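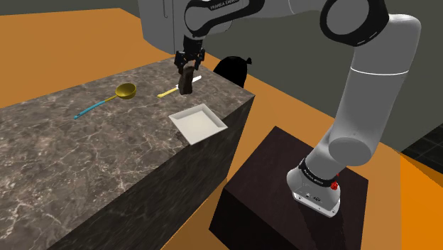

Kemeo 224 is out as of this afternoon, and I've been playing with it instead of eating lunch. It's our grasp planner at Hastbridge, and the big change is how it handles stuff hanging from the fingers. The old version treated the held thing as a dot, so in the simulated kitchen, with a brown block dangling over the marble island, it had no clue how near the spatula was. Now the block's whole shape goes into the collision check – finally!

Aldana Barrientos rewrote the wrist view code too, and I'm a little in love with it. Clutter right by the fingers used to get merged into one blob. A small brown chunk with a slim yellow thing lying right next to it is just the kind of view we tune on, and Kemeo now gives each its own outline.
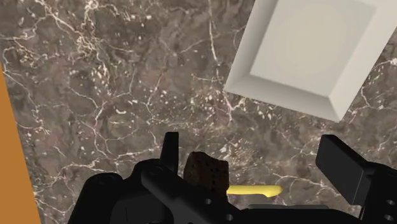

Replay is my favorite part, though. You can stop a run at any step and ask the planner what it wanted to do next, even with the black gripper filling the bottom of the view like it does over that countertop. Olga Saavedra ran 180 saved episodes through it and filed 99 notes (thanks, Olga, I think).

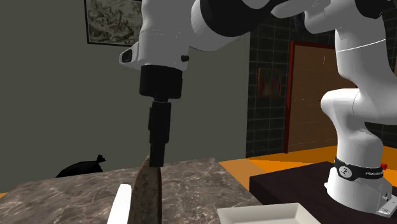

Old Platton logs still load, but convert them before December. If you hit error 2104, clear your scene cache and try again.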